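My year of learning to swim at 41

December 2018

I grew up twenty minutes by bus from the sea and I could not swim. When I tell this to people here in Grillwood they think I am making a joke. But in my town the sea was for fishing boats and for looking at, and my mother had a great fear of water, so my sisters and I went in only to the knees, holding our skirts.

Last January my friend Renu Bhatia sent me a message with a link to the adult beginner class at the community pool. She wrote only "You and me, yes?" I wrote yes before I had time to think. Then I had to buy a swimsuit, and this was almost enough to make me stop. I tried on seven of them in the store under that terrible light. I bought the plainest one, navy blue, and I did not show it to my husband until the night before the class.

Our teacher was Janelle Espiritu. She has taught adults for a long time and she knows that adults are different from children. A child is afraid for ten minutes and then forgets. An adult is afraid and also ashamed of it, and keeps saying sorry. In the first lesson I said sorry so many times that Janelle asked me, very kindly, to please say something else. So I said the names of vegetables. It sounds silly, but I learned to put my face in the water by saying "cabbage" in my mind.

For three weeks we did nothing that looked like swimming. We blew bubbles. We held the wall and kicked. We lay on our backs with a hand under the shoulders, and we were told to look at the ceiling and let the ears go under. I hated the ears. The sound of the pool disappears and you hear your own breathing, very loud, and I thought each time that something was wrong with me.

Renu floated on the second lesson. I was happy for her, but also I was not happy for her, if I write the truth. I floated in the middle of February, on a Tuesday evening. Janelle took her hand away and did not tell me. When I understood that she was standing with both arms crossed, I sank immediately and swallowed a lot of water. 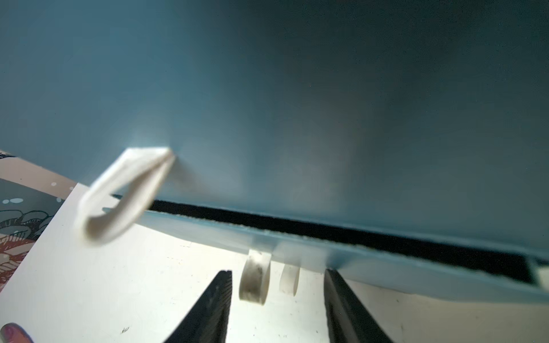

After the floating, things went faster. The front crawl was difficult for me on account of the breathing. I turned my head too much and too late, and I looked up at the ceiling like a person waiting for rain. Kenneth Layug, who swims in the next lane most evenings, told me to keep one eye in the water when I breathe. I did not like to receive advice from a stranger in a swimming cap, but he was right, and now we say hello.

In summer the class ended and I was worried I would stop going. The yearly pass is 299 dollars and for our family this is not a small amount. I thought about it for a whole weekend. Finally I paid it from the money I had saved for a new winter coat, and I told myself I must go enough times to earn back the coat. I still wear the old coat. The zipper is bad but it closes.

I go now on Mondays and Fridays after work, and some Sundays if my daughter has rehearsal. In October I swam 1000 meters for the first time. It took me so long that the water aerobics ladies came in, did their complete class and went out again while I was going up and down. My arms were shaking and I could not open my locker. I sat on the bench and ate a banana, and an older woman beside me asked if I was all right. I told her what I had done and she shook my hand.

I called my mother that evening. She was quiet, and then she asked if the water was deep. I said yes, at one side it is deep. She asked if I hold on to something. I said no, Mama, there is nothing to hold. She said I should dry my hair well before going outside.

In March we will visit her, all four of us. My plan is to go in the sea past my knees, on a calm morning, with my husband near. I asked Janelle if sea water is harder. She said it is easier to float but it will go up my nose and I will complain. Renu wants a photo. I have already packed the navy swimsuit in my mind, and I am looking for goggles that don't leave circles around my eyes, so if you know a good pair, please write it in the comments.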